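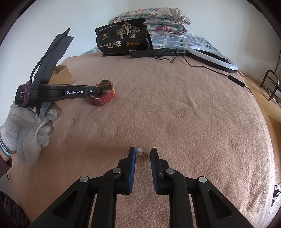

## Household Storage and Sorting Habits in Litley

Student project report, Department of Consumer Studies
Prepared by Azra Lazarević and Arlo Abernathy

### 1. Purpose

This report examines how residents of Litley store small personal items at home, and how often those items are sorted, given away or replaced. The project was completed in June as part of the second-year course in household economics.

### 2. Method

A written questionnaire was delivered to homes in the Andau and Dervishi neighborhoods. A total of 149 completed forms were returned. The form asked where clothing accessories, papers, keys and sewing supplies were kept, and whether the storage had been bought for that purpose. Follow-up interviews were held in seven homes.

Forms with more than two blank answers were set aside and are not part of the total.

### 3. Findings

Most respondents reported that they kept small items in packaging that had first been used for something else. Shoe boxes, shipping cartons and food tins were named most often. Purchased organizers were more common in Dervishi, where the homes are newer and have built-in closets.

Jewelry was a special case. Respondents kept valuable pieces in a drawer or a lined case, while everyday pieces were stored together in open containers - often in the bedroom, within reach of the mirror or the bed. Tangled strands were the most frequent complaint in this group.
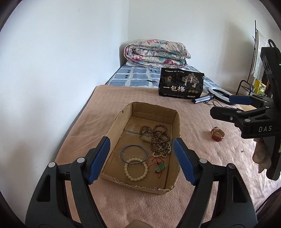
*Figure 1. Bead strands, a bangle and a bracelet in an open cardboard box.*

Sorting took place mainly before a move or a family visit. Two of the households interviewed followed a fixed schedule, once in spring and once in fall.

### 4. Limits of the Study

The questionnaire was offered in English only. Renters in the Clekar apartments could not be reached because the building office did not accept deliveries, and their habits may differ from those reported here. Answers on how often items were sorted relied on memory.

### 5. Recommendations

A later project should include the Clekar apartments and should ask separately about shared and private rooms. The question on replacement costs should be reworded, as several respondents entered a yearly sum and others a monthly one.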